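Open afternoon at Suneck, upstairs on the second floor

I'd been meaning to get along to one of these since Fraser Baird mentioned them to me last winter, and in October I finally did, with my good coat on and a thermos in my bag (there was coffee laid on, as I might have guessed). Yến Đàm met us at the lift and was kindness itself, even to the fellow who asked where the toilets were three times.

It's a big open-plan place, people getting on with their work while visitors wander between the tables, and what they had out was hats. I'm a hat person from way back, so I was happy as anything! Khaki bucket hats, the sort my father wore to the cricket, a dark olive-green cap, and clear plastic bins for tidying them into.
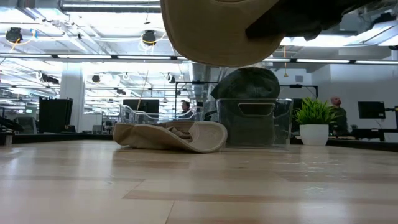 I got chatting to Clive Hollis about how you ought to store a soft hat. He folds his flat, and I've always stuffed mine with tissue - we agreed to differ. He told me he has 33 of them at home, and that his wife has asked him to stop. The plant on the table was a nice touch, too, and made it feel less like an office.

Later on we moved along to see the bags and the winter things. One clear container had a brown paper bag standing up in it, crumpled at the top, and the one beside it had a dark grey knit beanie sitting in it with its rim open like a bowl. The tan cloth bag, a burlap sort of thing, was the one I'd have taken home for my onions.

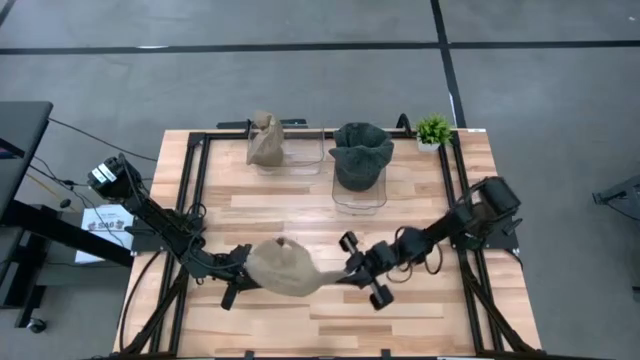 Getting there

Parking costs $2 an hour behind the building, and the 160 bus stops at the corner. The next afternoon starts at four, and Yến would like names beforehand.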